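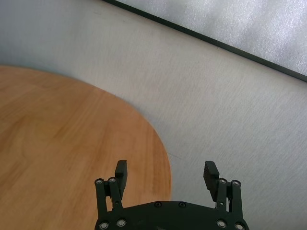

The start order for the Delley relay is settled except for the women's open race, and I'll get to that further down. Team packets can be picked up Sunday from 7 in the side room at the Hollenstein hall, same entrance as last year. Look for the round wooden table with the orange-brown top. Please send one person per team. Last year whole teams came in together and the line went back out the door and into the parking lot.

Yurani asked several things on the list and I'd like to answer them where everyone can read them.

Yurani Henao wrote:
> Can somebody confirm the leg distances? The entry form says the
> second leg is 4000 meters but the map that went out in February
> has it going around the far side of the reservoir, and that's
> longer than 4000 by my watch. I ran it twice. Also, are we
> still allowed to swap the order of runners after the packets are
> picked up? One of ours works nights and may not make the first
> leg.

The entry form is right and the map is wrong. The February map shows the old loop, from before the path on the far side was closed. The second leg now turns at the pump house and comes back along the near bank, and that measures 4000 meters to the exchange zone. I wheeled it myself. If you have the old map printed, throw it out. The new one is in the packet.
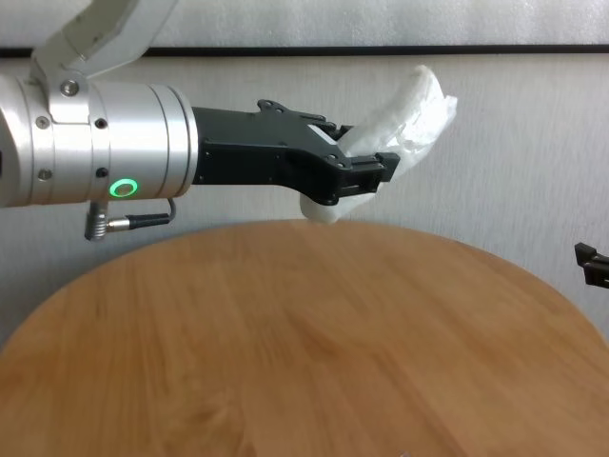 The round table, against the white wall.

On swapping runners: yes, until the captains' meeting, which is 30 minutes before the first start. After that the order is fixed. Write the change on the card in your packet and hand it to whoever is at the finish tent. A text message to me does not count as a change, and neither does telling the starter. We had two results thrown out at Divier over exactly this and I don't want to go through it again.

> And what is happening with Gundthorpe? I heard they entered
> two women's teams and then I heard they withdrew both.

Gundthorpe entered two and withdrew one. Their second team had three runners and could not find a fourth. That leaves seven teams in the women's open, which is enough to score it as a league race but one short of what we need for the seeded start. So the women's open will go from a single line, no seeding, with the masters women starting behind them. I know some of you wanted separate starts. If one more team enters by Thursday night I'll go back to the seeded version and post it here.

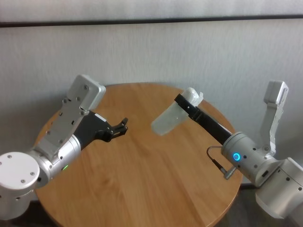 Total entries are at 112 teams as of this morning. The limit on the permit is higher than that, so I will keep entries open, but the shirts were ordered already and late teams won't get them.

> Last thing, is the 100 meter exchange zone staying? It was a
> mess on the first leg last year with everybody standing in it.

It stays, but only the runner who is going out next can be inside it. We're adding a second rope on the field side — last year there was just the one along the path — and there will be a marshal with a list calling numbers as teams come around the bend. When you hear your number, go in. If you aren't in the zone when your teammate arrives, she waits for you and the clock keeps running.

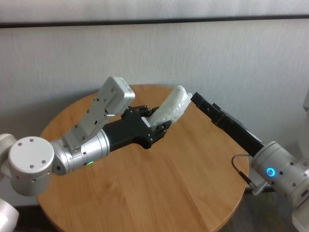

Side room table, with the dark strip running along the wall behind.

Two other items. Parking at the lower lot is closed all day for the soccer tournament, so use the school and walk across. And I still need bib numbers from last fall back from Delley and from Divier, who between them have most of a box. Bring them when you come for packets and leave them with your name on the bag.

Results will go up on the league page Sunday night. Protests go to the referee in writing before you leave the field.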